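Re: oiling a butcher-block table, and where to keep the dish rack 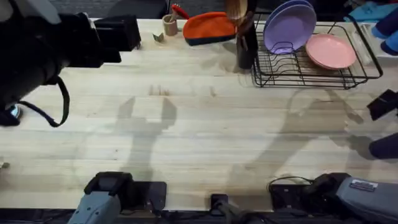 Filed under: Kitchens > Worktops and tables

Hello all,

Catching up on the list with a cup of tea, and this one's right up my street, so forgive the length. Earlier in the thread someone wrote:

> We've been given a butcher-block table, pale wood, nice long planks,
> a few knots in it. I'd like to use it for kitchen things and keep the
> dish rack on it at the back. My other half says the water will ruin it
> inside a year and we should varnish the lot. Is oil enough? And how do
> you get the old finish off without making a mess of it? We've got some
> 80 grit paper in the shed and not much else.

Oil is enough, I'd say, as long as you keep it up! Ours is the same sort of thing, pale planks running the long way with a few little knots and marks, and the kitchen bits live in a row along the back edge. I've never varnished it. My sister varnished hers and it looked lovely until the first chip, then the damp crept in under the varnish and she had a grey patch she couldn't shift without stripping the whole top (she's still cross about it).

The 80 grit will do for getting the old finish off, but please don't stop there or you'll be picking fluff off it for ever. Go over it again with something finer, always along the planks and never across. I went across, just the once, in a corner, and I can still find the place with my fingertips. Wipe it down with a barely damp cloth, let it dry overnight, then one more light go with the fine paper.

For oil I use the Gekex one in the squat tin, which cost me 34 pounds and has lasted two winters so far. Thin coats! Rub it in, go and do something else, come back and wipe off whatever's still sitting on top. I did three coats to start with and I do one more every December, before the house fills up with people putting wet glasses down. Mimitz do a wax that goes over the top and it smells gorgeous, but I found it went a bit smeary near the rack so I've given up on that end.

Now, the rack. I keep mine at the back as well, and the wood underneath has been fine, but I do have a tray under it and I lift the whole lot up and dry beneath it when I remember (bedtime, usually). The little feet are the worst thing. Water sits round them and you get dark rings. If you've got rings already, try lemon juice and salt before you go at it with the sandpaper, it lifted two of mine completely and the third is now under the bread bin.

Do check the underneath too. Ours came from the clearance at Quezada and had never been oiled below, so it had started to cup a tiny bit, and a coat on the bottom seemed to settle it down over the spring.

And oily rags: lay them out flat outside to dry, don't scrunch them up in the bin. They can heat up on their own and catch fire.

Let us know how you get on, and which oil you end up with. I'm always tempted by a new tin.

Bye for now,
A fellow table-oiler out at Hollow

Recent posts in this section

Dark rings under a plant pot, any hope?
Beeswax or no beeswax (47 replies)
Wobbly table on a stone floor
Drip trays that fit a narrow rack
Has anyone used 3000 grit on a worktop, and why?
Bread boards: soap or just hot water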